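Entretenir les outils partagés d'un groupe de quartier : trucs et astuces

Quiconque a passé une matinée à arracher du lierre dans un square avec une binette dont la tête tourne sur le manche connaît le problème. Les outils d'un groupe d'entretien de parc appartiennent à tout le monde, donc ils vieillissent trois fois plus vite que ceux du jardin de votre belle-mère. Voici ce que j'ai appris en tenant la remise du square de la Custora, chez nous, où trente-cinq sécateurs sont entrés en quatre ans et d'où beaucoup moins sont ressortis en état de couper quelque chose.

Le nettoyage du retour

La règle est simple, elle est affichée sur la porte, elle est ignorée avec une régularité admirable : un outil rentre propre. Pas brillant, propre. Une spatule de peintre de quatre centimètres suffit pour décoller la terre d'une bêche. Accrochez-la à un clou avec une ficelle, sinon elle rejoindra les sécateurs dans l'au-delà.

Pour la terre argileuse, attendez. Laissez sécher une heure au soleil, tapez l'outil contre un muret, et la moitié tombe toute seule. Ceux qui s'acharnent au jet d'eau à midi fabriquent de la boue, puis de la rouille, puis des excuses.

Le jet a quand même son utilité pour les râteaux à feuilles et les seaux. Dans ce cas on essuie derrière, avec un vieux drap coupé en carrés. Les torchons neufs disparaissent, les bouts de drap à fleurs orange restent. Je n'ai jamais réussi à me faire voler un bout de drap à fleurs orange.

Le bac de sable

Vieille recette : un grand seau de sable sec, un verre d'huile de lin, on mélange. On y plante la bêche cinq ou six fois et elle ressort décapée et légèrement graissée. Ça marche très bien pour tout ce qui a une lame large.

Deux remarques. D'abord, un couvercle, à cause des chats. Ensuite, l'huile se dose au verre et non à la bouteille. Hugo Herrero a eu la main généreuse un mois de juillet et nous avons obtenu une sorte de mortier parfumé dans lequel une fourche-bêche a passé l'été.

Les chiffons imbibés d'huile de lin, étalez-les dehors à plat jusqu'à ce qu'ils soient secs et raides. En boule dans un coin de remise, ils peuvent prendre feu tout seuls. C'est la seule ligne de cette page que je vous demande de lire deux fois.

Affûter sans se prendre pour un forgeron

Une lime plate, un étau, cinq minutes. On suit l'angle d'origine, on pousse dans un seul sens, on soulève la lime au retour. Une binette affûtée tranche les racines, une binette émoussée les caresse.

Pour les sécateurs, démontez la vis centrale et posez les pièces dans l'ordre sur un plateau. Le mot important est plateau. L'herbe est très jolie mais elle ne rend pas les ressorts. Côté lame, on passe la pierre uniquement sur la face biseautée, puis un petit coup à plat de l'autre côté pour enlever le morfil. La sève collée part à l'alcool à brûler.

Si vous avez beaucoup d'outils à reprendre avant le printemps, faites-le par familles : toutes les binettes, puis toutes les bêches, puis tout ce qui coupe. On garde le geste et on évite de régler l'étau toutes les trois minutes. Papier de verre grain 1000 pour finir les lames, si vous êtes du genre soigneux. Chez nous Graça Peixoto l'est, et ses sécateurs se reconnaissent au fait que les gens se les cachent les uns aux autres.

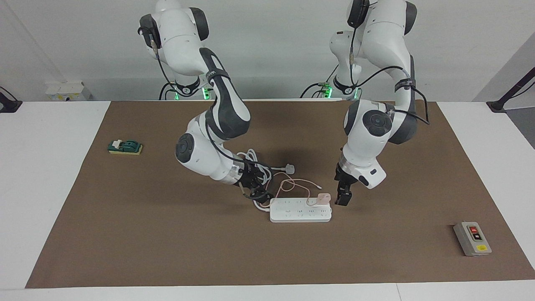 Les manches, eux, n'intéressent personne jusqu'à la première écharde. Un coup de papier de verre moyen, dans le sens du bois, puis l'huile de lin au chiffon, deux couches fines à une journée d'intervalle. Le vernis d'usine, quand il s'écaille, se gratte entièrement. Il donne des ampoules et ne protège plus rien.

Une tête qui branle se resserre avec un coin, planté bien droit. Le trempage dans l'eau, que l'on vous recommandera avec l'autorité de l'expérience, fait gonfler le bois pendant une matinée. Le lendemain il a séché, et la tête de la pioche voyage de nouveau.

Quant au ruban adhésif autour d'un manche fendu, il sert à une seule chose : indiquer l'endroit où le manche va casser. Remplacez le manche.

Marquer ce qui est à vous

Un anneau de peinture vive à vingt centimètres du bout, le même pour tout le groupe. Choisissez une couleur qui n'existe pas dans la nature. Nous avions opté au départ pour un vert très élégant, parfaitement assorti à la pelouse, et nous avons tondu un plantoir.

Rose vif, donc. Depuis, on retrouve presque tout, y compris des choses qu'on ne cherchait pas.

Les petits outils se marquent aussi au fer ou au feutre à peinture, sur le métal dégraissé. Le feutre indélébile ordinaire tient le temps d'une averse.

Ranger

Tout ce qui a un manche long se suspend, tête en haut, dents vers le mur. Des dents vers l'allée, on apprend vite, mais mal. Deux tasseaux et des clous par paires font un râtelier pour le prix d'un café. Dessinez la silhouette de chaque outil derrière sa place, au gros crayon. On a l'impression d'être à l'école maternelle et c'est pour ça que ça fonctionne.

Les gants se rangent par paires, pincés avec une pince à linge, taille écrite sur la pince. Les gants mouillés sèchent doigts en l'air, enfilés sur des piquets. Vus de loin, ils ont l'air de demander la parole. Les gants gauches orphelins, dont la population augmente chaque année selon une loi que la science n'a pas étudiée, se retournent et deviennent des gants droits acceptables.

Les sacs de graines vont dans une boîte en métal fermée. Une boîte en plastique, pour un mulot, c'est un apéritif avant le repas.

Tuyaux et brouettes

Un tuyau s'enroule en grands huit au sol, pas autour du coude. Il se déroule ensuite sans faire de nœuds. Videz-le avant l'hiver en le passant sur l'épaule d'un bout à l'autre. Changez les joints des raccords chaque printemps. Ils coûtent trois fois rien et évitent d'arroser ses chaussures.

Pour la brouette, la plupart des ennuis viennent du pneu. Une roue pleine règle la question si votre terrain est plat. Sur des racines ou des marches, gardez la chambre à air et rangez la pompe dans la remise, attachée elle aussi. Une goutte d'huile dans le moyeu quand ça grince. Les habitués du square Widgate, à deux rues de chez nous, n'huilent pas la leur et l'on sait toujours où ils en sont.

Rangez-la debout, caisse contre le mur. À plat, elle se remplit de pluie, puis de moustiques, puis de reproches des voisins.

Le cahier

Un cahier d'écolier, un crayon au bout d'une ficelle (oui, encore une ficelle). Quatre colonnes : l'outil, le nom, sorti, rentré. Nous avons essayé un tableau en ligne pendant une saison. Il était très bien fait, avec des couleurs, et il contenait à la fin deux lignes, toutes deux de ma main.

Ajoutez une page « à réparer » à la fin, et un crochet peint en rouge pour l'outil concerné. Sans ce crochet, l'outil cassé retourne à sa place par politesse, et c'est le suivant qui le découvre, en général sous la pluie.

Pour les pièces d'usure

Une boîte à biscuits avec : coins à manche, joints de tuyau, ressorts de sécateur, quelques vis, de la ficelle, une lime de rechange, des pansements. Refaites le plein avant la saison. Les pansements partent en premier, suivis de près par les biscuits si vous avez eu l'imprudence de garder une boîte pleine.

Le crayon, prévoyez-en plusieurs.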